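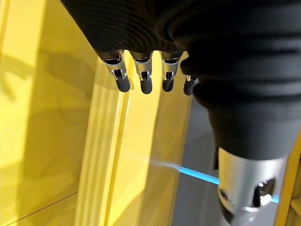 Catalog > Manipulation > Learned Skills > Zerunine Two-Hand Carry

4 min read

Zerunine Two-Hand Carry, evaluation package

Zerunine is a learned skill for humanoid robots with two multi-finger hands. It covers one job: pick molded parts off a shelf, put them in a bin, then carry the bin level to a drop point. The method comes from Virk, who published it with a headline success rate we have had trouble squaring with our own bench results. Risthorpe stocks the evaluation package anyway. Several labs asked for it, and parts of it are good. Please read this page before you order.

What the method claims

The claim is that a single policy, trained on teleoperated demonstrations, can handle both the fine part of the job (fingertips closing on a small rounded piece) and the coarse part (two arms holding a load while the legs move). Older setups split these into two controllers with a handoff between them, and the handoff was where things fell on the floor. Virk trained on 540 demonstrations and reports that the handoff problem goes away.

We believe some of that. The handoff does look smoother than anything else we have had on the bench. What we don't accept is the word "general," which shows up in the method description far more often than the test list can support. All of the published trials used one shelf layout and one bin size. The shelf was a single bright color under steady light. Change those and you are outside anything that has been reported.

What we measured

Ludivine Hamel ran the package at our Iltham bench in November, using the weights exactly as shipped. She did 30 full runs with the shelf where the manual says to put it, and a second set with the shelf moved back by the width of a hand. The first set went well enough that we stopped taking notes on the easy ones, a mistake, and we had to repeat part of it. In the second set the right hand kept reaching for the old position and closing on air. It recovered now and then. Mostly it stood there with its fingers shut and the run timed out.

Retraining on 10 new demonstrations at the moved shelf brought the picking back. It also made the carry worse. The bin started to tip toward the left hand during the first step, and that had never happened with the shipped weights. Virk's support desk told us this was "within expected variation." We would like to see what the expected variation is, in writing, and have asked twice.

There is also the matter of how a success gets counted. In the published protocol, a run passes if the bin arrives with the parts in it. A piece that is dropped and picked up again is a pass. A bin that is carried crooked and leveled off at the end is a pass. If you need clean runs, expect a lower number than the one in the brochure. We score drops separately and suggest you do the same.

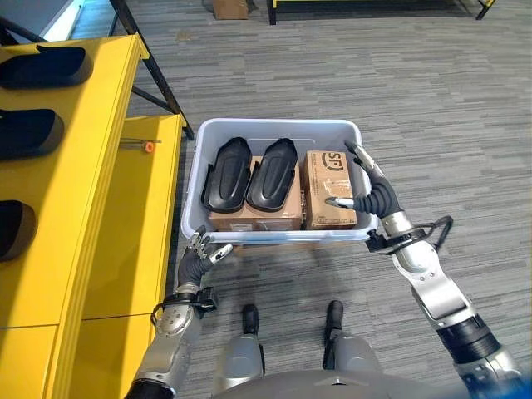
Does the policy adjust its grip when the load gets heavier?

Only a little, and only if your hands report motor current. The policy has no weight estimate of its own. It learned a grip that suited the loads used in training and it sticks close to that grip. With a heavier bin our test robot squeezed slightly harder after the first slip, which is late. Stay within the load range printed in the manual.

What is in the package

Trained weights for the pick and carry skill
The teleoperation recordings used in training, 1861 clips after trimming
A replay viewer
Scoring scripts (ours, plus the original ones so you can compare)
Printed setup manual, second edition

The clips are the best reason to buy this. They are cleanly cut, both wrist views and the head view line up in time, and the failed attempts were left in and marked. Few groups hand over their failures. If you have your own training setup you may get more from the recordings than from the weights, and we sell them separately on request.

No robot, hands, shelf or bin is included.

What you need

Two hands with at least four fingers and a thumb each, and position control on every finger. A camera at each wrist and one at the head. A robot that can walk or roll with both arms loaded. Flat flooring. Thin carpet is fine and we saw no difference between that and bare floor, though we only tried one carpet.

Soft fingertips matter more than the manual admits. We swapped in a harder tip halfway through a session and the molded parts began to spin out of the grip before the thumb arrived. Going back to the soft tips fixed it that same afternoon. Check them for wear before every set of runs, and write down which tips you used, or your numbers won't mean much next to anyone else's.

Check your wrist cables too. The carry pose bends the wrists in toward the bin, and a short cable will pull. Leave a loop.

Shelf height and standoff distance are on page one of the manual. Measure them. Do not go by eye.

Known problems

The wrist cameras lose the fingertips when the thumb swings across the view. The policy seems to guess through this. It guesses well at the trained shelf and badly elsewhere.

Shiny surfaces near the hand cause hesitation. Turning down the overhead lights helped us on one shelf and did nothing on another.

The stop command is slow to act during the carry. Keep a hardware stop within reach and a person on it.

Replay viewer crashes on long clips. Save often.

Who should order it

Labs that want to repeat a result, or argue with it. Valdis Paju on our bench team thinks the single-policy idea will hold up with more varied training and that we are being hard on a first release. He may be right. His own runs with three different shelf heights are still going, and so far they neither settle it for him nor for us.

If you are looking for something to put on a parts line, this is the wrong page. We won't quote it for production use.

Ordering

The package ships on a drive over 30 days after purchase order, once the license form is signed by both sides. Academic buyers can borrow the bench copy at Iltham first. Bring your own hands and plan on a full day for calibration. Returns are accepted on unopened drives only.

Page text revised April 2019. Scores on this page were taken by Risthorpe and have not been reviewed by Virk.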